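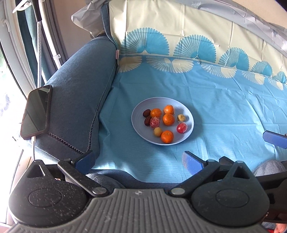 スキンケア部門定例会議事録(3月、木曜日)。進行および記録はKuo-hua Chu。議題は脱毛用レーザー機の更新、施術前説明書の改訂、Tirndale院の受付時間。前回議事録は修正なしで承認した。説明会当日の来場者への軽食は、水色のクロスをかけたテーブルに小さな果物を丸皿で並べる形とし、飲み物は別卓に置く。

1. 脱毛用レーザー機の更新
現行機の保守契約が今期で切れるため、Sustier社とDredmont社の2社から見積もりを取った。昨年度の照射件数はTirndale院が546件、Tam院が284件。更新はTirndale院を先とし、Tam院は現行機の保守を延長する。冷却ハンドピースの交換費用が見積もりに含まれるかどうか、Sustier社に確認する。

2. 施術前説明書
日焼け後の照射間隔の記載が両院で異なっていた。Tirndale院の文面に統一する。服薬の確認欄を1ページ目に移す案は了承。同意書の署名欄は変更しない。 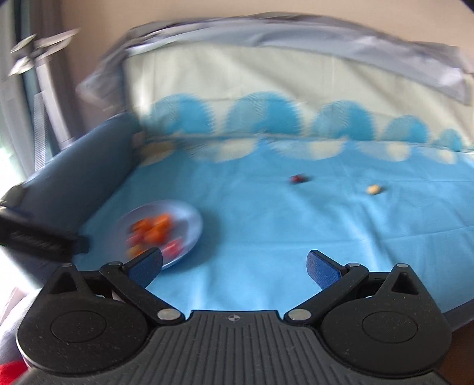

3. Tirndale院の受付時間
夕方の予約が取りにくいとの声があり、受付終了を30分延ばす案を検討した。看護師の勤務表の調整が必要で、結論は次回に持ち越す。延長する場合の待合の卓は、鮮やかな青の布に水色の丸皿という取り合わせでよいとの意見が出た。皿は小さめの色とりどりのものを盛る程度にとどめる。

宿題事項
・見積もりの内訳確認(Chu)
・説明書の改訂版を両院に配布(Tam院)
・勤務表案の作成(Tirndale院)

次回は3週間後の同じ曜日。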